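Section 3: Setting out your Clurby letter blocks

Now that you've checked the contents against the list in Section 2, it's time to get the blocks onto a table. Please don't rush this part. A good spread at the start makes for a much happier game, and younger players love helping with it (ours will happily do it twice).

1. Choose a flat, steady table that everyone can reach from their seats. The kitchen table is usually a favourite. Wipe away any crumbs first and let the surface dry.

2. Open the Clurby bag and take out a few generous handfuls. There are 118 blocks in the full set, and you certainly don't need them all for a first game. Leave the rest in the bag, with the drawstring pulled snug, and keep it within reach of whoever is going last.

3. Spread the blocks gently with flat hands until none are sitting on top of each other. Turn them so the letters face up. They can point in any direction you like, and half the fun is recognizing an upside-down letter from across the table.

4. Clear a space near the middle, wide enough for a short word. We call this the word row, and every player builds on it in turn.

Note: If you have the colour rules booklet, read page 4 before you start. Otherwise, treat all the colours the same and mix them as you please.

Caution: Blocks that roll off the table are easy to step on, so have a quick look underneath before anyone gets up.

5. Start your first word from the left. Slide each block along the tabletop and let go once it touches its neighbour. Sliding is kinder to the printed faces than dropping, and quieter too if somebody is napping nearby.

6. Close up the row before you read it aloud. Blocks in a finished word should sit side by side with no space showing, and a gap tells the other players that you're still thinking. In the row near the centre of the table, the red-and-white A and I are snug together, but there's still a small gap before the blue-and-white block, so that one would need a gentle nudge to the left before it counted as joined.

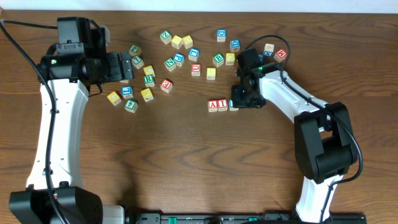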